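가죽 운동화와 캔버스화, 집에서 손질하는 방법

저는 한국에 와서 산 지 꽤 되었습니다. 처음에는 운동화를 그냥 신고 버렸는데, 요즘은 오래된 신발을 고쳐서 신는 것을 좋아합니다. 이 글에는 제가 집에서 쓰는 방법을 적었습니다. 어려운 말은 되도록 쓰지 않겠습니다. 제 한국어가 조금 딱딱해도 이해해 주십시오.

먼저 끈과 깔창을 뺍니다. 끈은 미지근한 물에 중성세제를 조금 풀어서 담가 두고, 그동안 신발의 흙을 마른 솔로 털어 냅니다. 흙이 남아 있는데 물을 묻히면 얼룩이 넓어집니다. 밑창 홈에 낀 작은 돌은 나무 이쑤시개로 뺍니다. 쇠로 된 것을 쓰면 고무가 찢어질 수 있습니다.

가죽 운동화

젖은 천으로 닦되, 천은 꼭 짜서 씁니다. 가죽 전용 세정제가 있으면 천에 먼저 묻히고, 신발에 바로 뿌리지 마십시오. 저는 한 번 Burum 세정제를 앞코에 바로 뿌렸다가 둥근 자국이 생겨서 많이 속상했습니다. 세정제로 닦은 다음에는 깨끗한 천으로 한 번 더 닦고, 그늘에서 말립니다.

주름이 깊은 곳에는 가죽 크림을 손톱만큼만 바릅니다. 많이 바르면 먼지가 붙습니다. 크림을 바른 날에는 신지 않는 것이 좋습니다.

캔버스화

캔버스화는 물로 빨아도 되는 것이 많지만, 안쪽 라벨을 꼭 확인하십시오. 접착제로 붙인 신발을 뜨거운 물에 오래 넣으면 밑창이 벌어집니다. 저는 미지근한 물을 쓰고, 부드러운 칫솔로 한 방향으로 문지릅니다. 고무 테두리는 베이킹소다를 물에 개어서 따로 닦습니다.

헹구는 일이 제일 중요합니다. 세제가 남으면 흰 천이 노랗게 변합니다. 다 헹군 것 같아도 저는 물을 세 번 더 바꿉니다. 그다음 수건으로 물기를 누르고, 흰 키친타월로 겉을 감싸서 바람이 통하는 곳에 둡니다. 남은 세제 성분이 종이 쪽으로 올라오기 때문에 신발이 덜 노래집니다.
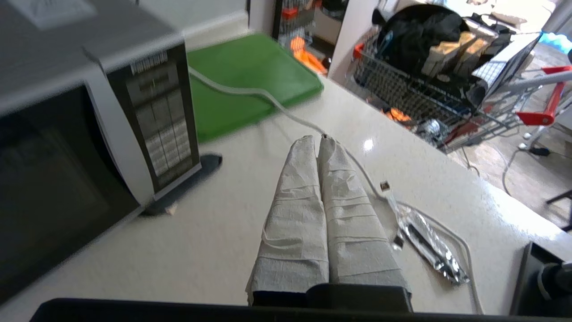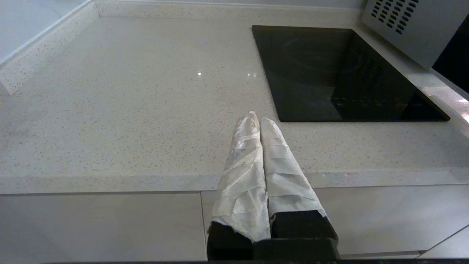 Gordon Boychuk 님은 댓글에서, 캔버스화에는 키친타월이 좋았지만 색이 진한 스웨이드에 썼더니 종이 부스러기가 털 사이에 끼어서 빼기가 힘들었다고 했습니다. 스웨이드에는 얇은 면 손수건이 더 낫고, 종이를 쓸 때도 축축해지면 바로 새것으로 바꾸라고 합니다. 저도 그 말이 맞다고 생각해서 지금은 자기 전에 한 번 바꿉니다.

말릴 때 주의할 점

햇빛에 바로 두지 마십시오. 빨리 마르지만 색이 바래고 고무가 굳습니다. 드라이어는 찬 바람만 씁니다. 신발 속에는 종이를 너무 단단하게 넣지 마십시오. 발볼이 늘어나서 모양이 이상해집니다. 신문지는 잉크가 묻을 수 있으니 밝은색 신발에는 쓰지 않습니다.

8월에는 습기가 많아서 말리는 시간이 두 배쯤 걸립니다. 저는 그때 선풍기를 신발 입구 쪽으로 틀어 놓습니다. 속이 덜 마른 신발을 신발장에 넣으면 냄새가 다른 신발에도 옮습니다.

색을 칠하고 싶은 분께

가죽 운동화에 그림을 그리려면 표면의 코팅을 먼저 닦아 내야 물감이 붙습니다. 면봉에 전용 리무버를 묻혀서 칠할 자리만 닦고, 창문을 열어 두십시오. 불 가까이에서는 절대로 하지 않습니다. 물감은 얇게 바르고, 마른 다음에 또 얇게 바릅니다. 한 번에 두껍게 칠하면 걸을 때 접히는 자리에서 갈라집니다. 저는 Fumby 물감의 흰색을 제일 많이 쓰는데, 뚜껑이 잘 굳으니 입구를 닦고 닫아야 합니다.

칠하지 않을 곳에는 마스킹테이프를 붙입니다. 테이프는 물감이 완전히 굳기 전에 천천히 떼십시오. 처음 하시는 분은 비싼 신발로 시작하지 말고, 안 신는 신발의 뒤꿈치에 먼저 연습해 보시기 바랍니다.

끈은 맨 마지막에 끼웁니다. 끝의 플라스틱이 빠졌으면 투명 테이프를 좁게 잘라 두 바퀴 감고, 구멍에 들어가는지 확인한 다음에 남은 부분을 자르면 됩니다.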